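Gilletti 272 Refrigerator Review

I replaced a noisy old fridge with the Gilletti 272 in June and have used it every day since. Delivery took three days, and the two men who brought it took the old one away. The hum is low enough that I can leave the kitchen door open at night. 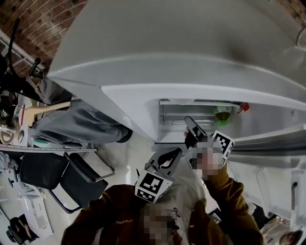 White wire shelves and the inside light, door open.

Milk keeps well, and lettuce lasts longer than it did before. My one complaint is the temperature dial – it is stiff and the numbers are hard to read. I paid 100 more than for the Clarulska and would do so again.

Busisiwe Masilela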